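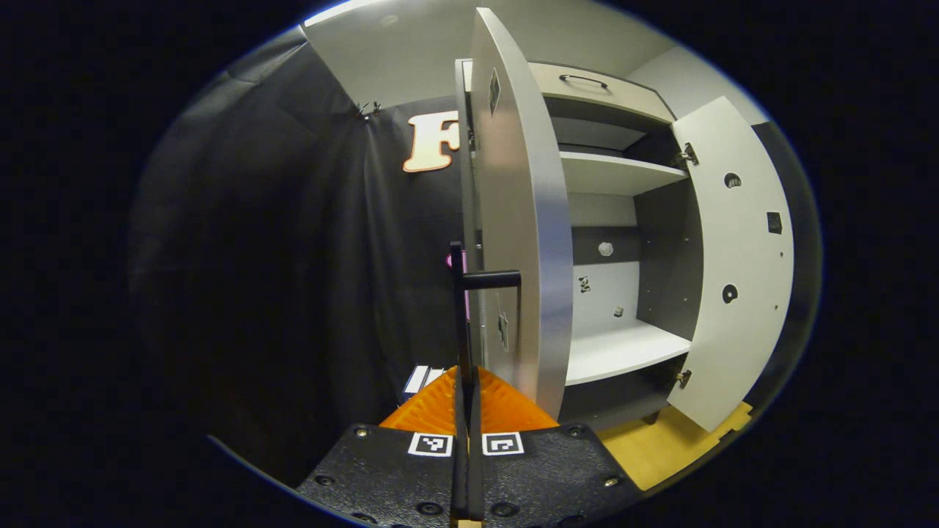
The cabinet, both doors open, as seen from the gripper.

Home | News | Visits | Members | Back issues

August
By Benjie Lacson

The invitation from Clerkano promised "a hands-on afternoon with household robotics", and I should have read it more carefully, because the hands turned out to be ours. I had pictured sitting on a folding chair while a machine made me a cup of tea. What I got was a pair of tongs with a camera on it and a polite request to open a cupboard.

Nine of us made the trip from the Galang makers' circle, by way of a minibus whose heater could not be turned off. We were met at the door by Sumathi Murthy, who runs the demonstrations and has clearly given the same welcome many times without losing the will to live. She handed out stickers with our names on, spelled mine correctly, and took us through to the floor.

The centre of attention was a light grey cabinet with two doors and a wide drawer across the top. I will be frank: it is a cabinet. I have one very like it at home and have never considered charging admission. But at Clerkano they have been opening and shutting theirs since the spring, and by the time we arrived they had 3000 recordings of people doing it, and they would like more, please.

The idea is simple enough for me to repeat. You hold the gripper in your hand and do the job yourself, slowly, while the camera on it watches. Later, a robot arm carrying the same sort of gripper learns from what the camera saw. The view is a strange one, a bright circle with black corners, bent like the back of a spoon, with the orange ribbed part of the gripper sticking up in the middle. Sumathi showed us some on a monitor and two of our party had to look away for a bit.

There are two square black-and-white markers on the gripper's base plate, which help the software work out where things are. I asked whether I could have some for my car keys. Apparently it doesn't work like that.

Then we had a go. The rules, as far as I could follow them:

Start with the doors closed and the gripper at chest height.
Open the left door, then the right, without letting go halfway.
Don't talk to the cabinet. (This one is mine. Sumathi only said that it slows people down.)

Opening a door with a gripper is a humbling business. Your wrist knows perfectly well how to do it and the gripper has other ideas. My first attempt ended with me pushing the door firmly shut, with great care, in front of witnesses. My second was better. On my third I was told it was "usable", and I've had school reports that pleased me less.

The drawer was a harder matter. It has a dark bar handle, and you would think a bar would be easier than anything, but you have to come at it square or it slides off. One of our members, a retired joiner, got it first time and was insufferable on the minibus home.

After tea (made by a person, from a kettle) we saw the robot itself try. It goes by the name of Jemano and it works at the pace of somebody opening the fridge at night in a house full of sleeping children. It found the left door, thought about it, and pulled. The door opened. There was a real cheer, and I joined in, having forgotten that I'd done the same thing an hour earlier with no applause whatsoever. The right door took three tries. The drawer it left alone, and I can't say I blame it.

Sumathi was pleasingly straight about how far along they are. Jemano manages the doors 70 times in a hundred on this cabinet. Move it to another cabinet and the figure drops, and she wouldn't tell us how far. The next stage is putting things on the shelves and taking them off again, for which they want another 2000 recordings, done by as many different people as possible. Left-handers are especially welcome. So are the impatient, she said, looking at nobody in particular while I put my coat on.

They are running more of these afternoons through the autumn in the unit behind the Zonard building. It's free, and there is parking if you don't mind the gravel. The 189 bus stops at the end of the road. Wear shoes you can stand in, and bring reading glasses if you need them for the consent form. If enough of you are interested we'll book the minibus again, and I will ask about the heater.

Names to me by the end of the month, please. The joiner already has a seat.

Contact the newsletter | © Galang Makers' Circle | Back to top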